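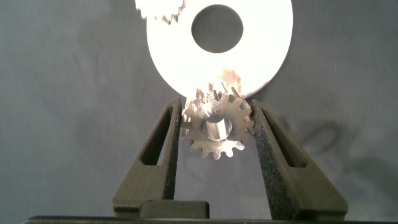
3. Parts and Bench Layout

3.1 Part set

The assembly under study is a simplified planet carrier. It consists of one flat circular plate with a large central hole, three posts fixed to the plate, and three spur gears that are placed over the posts by hand or by tool. The sun gear and the outer ring gear are left out. Earlier work by Coste and Renaud treated the closed train, in which each planet has to mesh with its neighbors before it will drop. In the open form used here the gears do not touch one another, and the only mating condition left is the one between bore and post.

All gears were cut from the same bar stock and supplied by Fornari as a single batch. Each gear is of metal, with a round through bore and a short cylindrical hub on one face. The hub matters for seating in two ways. It lengthens the bore, so that a gear started at an angle has more wall to bind against, and it gives the part a heavy side. A gear set down hub first does not lie flat, and its rim can come to rest on the surface below it. We use the term "hub down" for this pose and "face down" for the opposite one. Both occur in the data, and no attempt was made to favor either when the parts were put out.

The plates and posts are white and were made by Lefèvre to our drawing. Posts are plain cylinders and stand higher than the gear face but lower than the combined length of face and hub, so a seated gear hides its post completely when viewed from the side. Seen from above, the post end remains visible through the bore. The outer edge of the plate was kept small with respect to the gears, and a seated gear extends past the rim. This leaves part of the tooth circle free, and a gear can be lifted off again without prying against the plate.

3.2 Clearance

Bore diameter was measured on every gear with a three-point gauge at two depths, one near the hub end and one near the open face. Post diameter was measured at the tip and at the root. The difference between the smallest bore reading and the largest post reading is taken as the clearance of the pair. Hsueh made the first set of readings and Stevens repeated them in April without access to the first set. In total 2,077 readings were entered, including repeats. Where the two operators disagreed by more than the resolution of the gauge, the gear was cleaned, left to reach room temperature and measured a third time.

Two sources of variation were found. The first is a slight taper in the bore, with the hub end the tighter of the two. The second is a raised edge on the posts, left by the parting operation and confined to the tip. The raised edge was removed on half of the plates with a fine abrasive stick and kept on the remainder. Plates were then labeled by condition on the underside — the label cannot be read during a trial.

3.3 Work surface

The plate is laid on a dark mat over a white tabletop. The mat was chosen for friction and for contrast. On the bare tabletop the plate crept sideways whenever a gear jammed on its post, and several early trials ended with the plate displaced by more than its own radius. With the mat in place the plate stays where it is put for ordinary seating forces, and it is not clamped.

Illumination at the mat surface was 947 lux, measured at the center with the plate removed. Polished gear faces reflect the overhead light strongly, and the apparent shade of a gear changes a good deal with small changes of tilt. For this reason the state of the assembly was judged from the position of the parts, and surface brightness was not used.

3.4 Starting states

A trial begins from one of four states, named by the number of gears already on the plate. State 0 has a bare plate and three gears on the mat. State 3 has all gears on the plate and is used only for removal. The intermediate states are of most interest, as the gears already present restrict the approach to the free post. Figure 4 is typical of State 2. One gear lies at the top edge of the plate and one at the lower left, each reaching a little past the rim, and the post on the right is free. The third gear is off the plate, on the mat to its right, with a slight tilt.

The position of the loose gear was drawn from a grid that covers the mat but excludes a margin at its edges. Its tilt was not controlled. A planned total of 600 trials was divided equally among the four states, and 579 were retained. The others were dropped because the plate had been turned over, or because a gear from a neighboring set had been put out by mistake. Bodin checked the retained trials against the bench log before any timing was extracted.

A gear is counted as seated when its lower face is in contact with the plate over the full circumference of the post. A gear that rests on the post tip, or that is caught partway down at an angle, is counted as unseated regardless of how close it appears to its final position. Contact was tested with a feeler strip at the end of the trial. The strip was made by Grolby and is the thinnest in its series.

Figure 4. Parts in State 2: two gears on the plate, one free post, third gear on the mat. 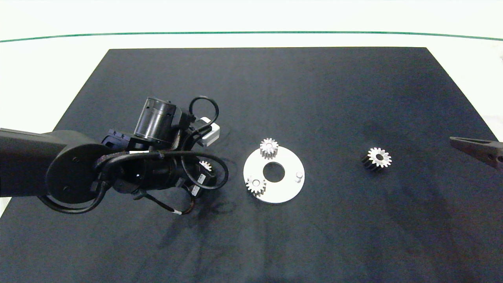
3.5 Measures

Three quantities are reported for each trial. Seating time runs from first contact between gear and post to full seating. Tilt at entry is the angle between gear axis and post axis at first contact, estimated from the height of the rim at two opposite teeth. Retry count is the number of times the gear was lifted clear of the post and brought back.

Removal trials from State 3 have no entry tilt, and that field is left blank in the tables. Seating time in those trials is replaced by the time from first upward motion of the gear until the bore has cleared the tip of the post. Results for the deburred and untreated posts are given separately in Section 4.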